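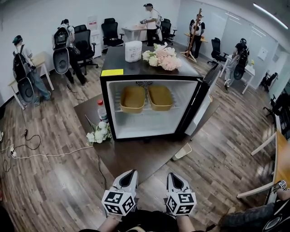 About Maglaya

Maglaya is a small company which rents and repairs mini fridges for offices, student rooms and guest houses. We started in October with 20 fridges and one van, and for the first winter we kept everything in a garage in Fokby. Today we have 335 fridges out with customers, and our workshop is at 736 Vavgate, on the second floor. Please use the side entrance, the front door is for the dentist.

What we do

Most of our customers want a fridge for a desk or a side table. They keep their lunch in it, some drinks, maybe milk for the coffee. For this you do not need a big machine. We offer models with a glass door or with a solid door, and you can choose on which side the door opens. Please tell us this before the delivery — changing it later takes one of us half an hour.

Every fridge that comes back to us is emptied, washed inside with warm water and baking soda, and left with the door open for one night. The shelves are washed separately. We check the door seal with a strip of paper: if the paper slides out easily when the door is closed, we put a new seal.

We also sell lunch containers which fit on our shelves two side by side. Customers asked for them many times, so now we keep them in stock.

Who we are

The company was founded by Jayson Ambrosio, who repaired kitchen appliances before and still does the difficult repairs himself. Celline answers the phone and plans the deliveries. She also likes to put flowers on things, and you will notice this when you visit us.

Renting from us

The shortest rental is 2 months. Delivery inside Fokby is included in the price, and we carry the fridge up to your table and plug it in. After transport it should stand for some hours before it is switched on, so we usually come in the morning.

If your fridge makes a strange noise, please call us first and do not open the back panel. In many cases it only stands too close to the wall.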